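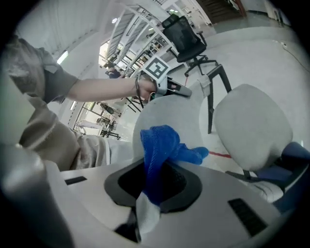

May, morning session, Vallthorpe, bay by the stairs

Two-person session with the hand-held grippers, cloth tasks. Stopped early. Writing it up before I forget the order of things.

Unit 2 began dropping its jaw position partway through the first batch. The log shows the width stuck at 98 while the operator was still squeezing the trigger. Video carried on as normal, so there was no sign of it at the time. I only caught it on playback. The last 6 episodes have good pictures and a flat line for the jaw. Marked as bad, not deleted.

Checked in this order:
- marker on top: firm, no lift at the corners
- battery: fine
- connector at the grip end: loose. Pushed home, reading came back, went again after 5 episodes
- swapped cable with unit 1: fault stayed with unit 2

So it is the socket or the board behind it. Opened the shell over lunch. Blue lint packed round the trigger sensor, probably off the knitted cloth, and one leg of the socket has a cracked joint. Cleaned out the lint. Did not resolder, the fine tip has gone back to Meline.

Safety point, separate from the above. When the reading freezes, the Buleo arm will replay the frozen width as if it were real. We tried that once on the old data by mistake and it dragged a cloth into the table clamp. The replay script needs to refuse any episode where the width does not change for 2 seconds while the trigger is down. I have put the check in but not tested it. Please do not run today's batch on the arm until someone has.

Unit 2 is in the drawer with red tape on it. Peñalver have the same socket in their set, will ask if theirs has cracked.

To do: joint, test the check, redo the 6.

2 comments
0 shares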